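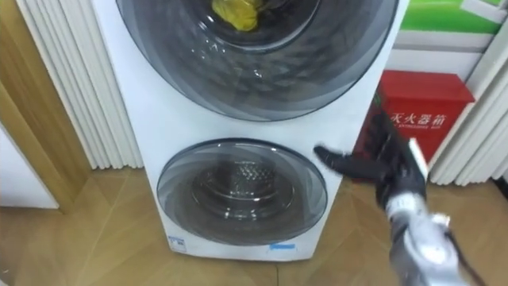

Wolura opens laundry room at Korerwood with double-drum machines

2 min read

Korerwood – Residents of the Korerwood apartments can do their washing on site from Monday. Wolura, which manages the building, has fitted out a former storeroom on the ground floor with stacked laundry units that have a large drum on top and a smaller one below.

The room replaces a shared laundry across the parking lot that served all 148 apartments and closed in June. The new one opens at 7 a.m. every day and stays open until late evening. Residents use their existing door key to get in.

The smaller drum is meant for the loads people tend to put off: a few dishcloths, a gym shirt, one set of baby clothes. In a survey Wolura ran before the work began, small loads were the most common reason residents gave for washing by hand in the sink. Sheets, towels and the weekly wash go in the larger drum.

The machines load from the front through round doors, and each door opens wide to the side. Residents are asked to check the drum and the folds of the rubber seal before starting a wash, as socks and cloths left by the last person are easy to miss.
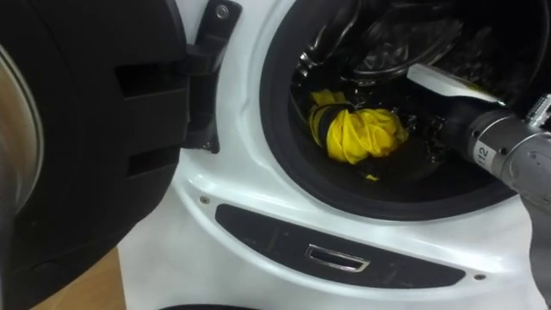 A yellow cloth in the drum of a front-loading machine at Korerwood.

Skellberg carried out the plumbing and electrical work. The floor was leveled, new drains were put in and the old shelving was taken out. Crăciun will service the machines under a 2-year contract and will post its phone number inside the door.

Washing is paid for by card at the wall reader. Prices are the same as in the old laundry and will be reviewed next year. Detergent is not supplied, and dye may not be used in any of the machines.

Items left behind will be kept on the shelf by the door for 7 days – after that they go to a local clothing bank.

Wolura manages 2,000 rental homes and plans to fit similar rooms in two more of its buildings. Work on the first of these starts once the Korerwood room has been in use for a full winter.

Press contact: Wolura Press Office | © Wolura. All rights reserved. | Back to top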